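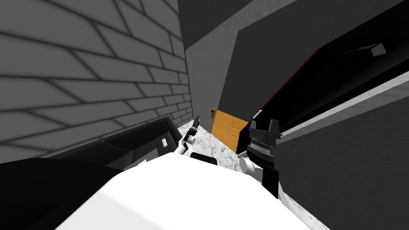 Brick wall and a wooden door.

August, 11 p.m.

The list went in with two hours to spare. We needed 270 signatures to stand in Clomholm and I had been short all week, mostly because people here will sign for a neighbor but not for a party. Irén Gál drove over from Odura after lunch with the last 18, all with addresses filled in properly. The clerk checked every sheet against the register and struck out two. That still left us enough. She stamped the receipt and I put it in the blue folder.

The talks with the Somogyi group are less settled. They agree on one joint candidate for mayor and no more than that. On the council list they want three of the first seven places, and Irén will give them two. I think she is right on the numbers. They got fewer votes than we did last time everywhere except Grostska, and Grostska is small. But they do have people who will knock on doors there, and we have one retired bus driver with a bad knee.

We met them at 7 and talked until past nine. Most of the time went on the order of names on the poster. I would have let them have it. Irén wouldn't, and she said so three times. In the end we left the poster open and agreed on the water rates, which I had expected to be the hard part. Both sides will say no increase before the meters are replaced. I wrote it down in two copies and everyone initialed them.

I am fifth on the list as it stands. If we give up a third place I drop to sixth and probably don't get in. I haven't said anything about this to Irén, and I tried not to let it affect how I argued tonight. I'm not sure I managed it.

The current mayor was on local radio this morning - ten minutes on the new bus shelters and no questions about the debt. I must write to the station and ask for the same time.

Tomorrow: call the printer about the leaflets, return the borrowed chairs, find someone to drive in Grostska. Phone Mother before noon.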